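Stastness publishes household towel folding guide and asks makers to drop the "one fold fits all" claim

ETDALE, November – Stastness, the household advice publisher, today releases a short guide to folding and storing plush towels. It is free, it runs to 11 pages, and it does not promise to change anyone's life.

Towel packaging has become rather sure of itself. Fold it this way, the sleeve says, and your cupboard will hold twice as much. We have read plenty of these claims and we are not convinced. A thick towel is a thick towel – press the air out of it and it tends to come back.

The guide sticks to grey plush towels with a bound edge, a sort sold for kitchens, cars and bathrooms alike. It looks at three states most of us will know: folded lengthwise, dropped in a heap, and laid out flat. 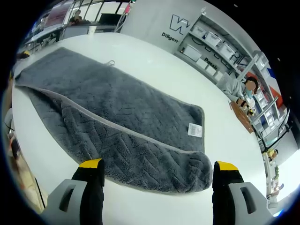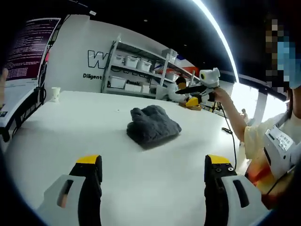 Grey fabric with a deep or fuzzy surface, on a white table.
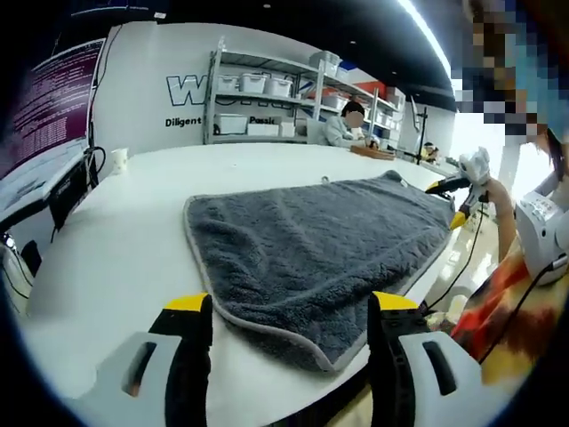
Svatopluk Štěpánek

The lengthwise fold is the one we recommend for shelves, with some doubt. The bound edge wants to curl at the front, and a neat stack needs each curl facing the same way. People who say they manage this every week are welcome to write in.

Laying the towel flat first does help. Smooth the pile with the side of the hand, find the loop, and start from the end without it. Whether this saves time is another matter. The Lukáč method, popular in storage columns, is said to save up to 50 seconds a towel. We have seen no timings to back that up and have left the figure out of the guide.

As for the heap, we could find no good argument against it for towels that will be used again the same day.

Baskets, dividers and labelled boxes are not covered. Alturness, our sister title, reviewed those last year and liked two of them.

The first printing is 300 copies, available from the Stastness office in Etdale. Libraries and housing offices may ask for a bundle. Press copies can be collected at the front desk until 4 pm.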